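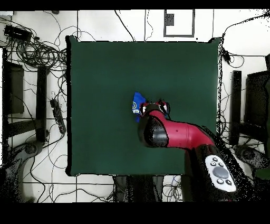 Issue 40, page 3

Search the archive
Enter keywords
Go

To: members of the Starbridge student robotics list
Subject: Re: Cloth handling task - rules, marking and access to the bench

Dear all,

Thank you to the teams that replied to the draft rules. The organisers at Treltby have now considered the points raised, and the answers are set out after the quoted message. Teams should treat this message as the current version of the rules until the printed handbook is issued in April.

On the draft rules, the Tuvstead team wrote:

> We are grateful for the draft and have read it with our supervisor. We have a number of questions on the cloth handling task.
>
> First, the draft says that the cloth will be "placed in an untidy state" before each attempt. It does not say who places it, or whether all teams will meet the same starting position. Our gripper manages well when there is a raised fold to take hold of and poorly when the cloth lies flat, so this matters to us a good deal.
>
> Secondly, we should like to know whether the arm may be guided by hand during an attempt. Our first-year members have been recording movements in that way, and they would be sorry to lose the work.
>
> Thirdly, the draft allows 200 seconds for each attempt. We ask whether the time starts when the arm first moves or when the judge gives the word. Our program needs a short while to load.
>
> Lastly, could the cloth be plain? The practice cloth is blue with a white logo and white printing. One of our members has written a program that finds the edge of the cloth by colour, and it sometimes takes the printing for the edge.

The replies follow in the same order.

Starting position. The judge will place the cloth. It will be lifted by its middle, let go from a hand's height and left as it falls. It is accepted that no two attempts will begin in exactly the same way. Each team has 3 attempts and the best will be counted, which the organisers consider a fair answer to the difficulty. A team may ask for the cloth to be dropped again if any part of it hangs over the side of the table, but the request must be made before the attempt begins.

Guiding by hand. Movements may be recorded by hand during practice and played back during an attempt. No member may touch the arm, the table or the cloth once the attempt has started, except to stop the arm for safety. An attempt stopped for safety is marked on what had been done up to that point. The draft was unclear on this and the wording has been changed.

Time. The 200 seconds will run from the judge's word. Teams are advised to load their programs beforehand and to leave the arm waiting at its rest position, clear of the table top. Several teams asked for a longer limit. This was discussed at Treltby and was not agreed, as the timetable for the day is already full.

The cloth. The same kind of printed cloth will be used in the competition. The Mahmoud cup was set up to encourage work on ordinary household objects, and ordinary cloths often have printing on them. A team that wishes to practise with a plain cloth is free to do so.

Marking remains as in the draft and is out of 40. Half of the marks are for the finished fold, and the other half are shared between the first grasp, the care taken with the cloth and the written log. The log need not be long. It should record what was tried and what was changed between attempts, in the students' own words. Last year over 40 pages were handed in by one team, and the judges would ask for something a good deal shorter.

Two matters of housekeeping arise from the recent practice periods. Cables must not be unplugged or moved from one stand to another without first asking the member of staff on duty, even where a cable seems to serve no purpose. Students should also keep their feet and bags away from the stands beside the table - a small knock is enough to upset the settings, and the next team then loses its time putting them right.

Bookings for the bench are to be made by message to this list, giving the name of the team and the number of members attending. Please quote task reference 2084 in the subject line so that requests are not missed. Teams travelling from Tuvstead may ask for two periods in succession.

Further questions on the cloth handling task should be sent to the list and not to individual judges, so that every team has sight of the answer.

Yours faithfully,

The organisers, Starbridge Student Robotics Competition
Treltby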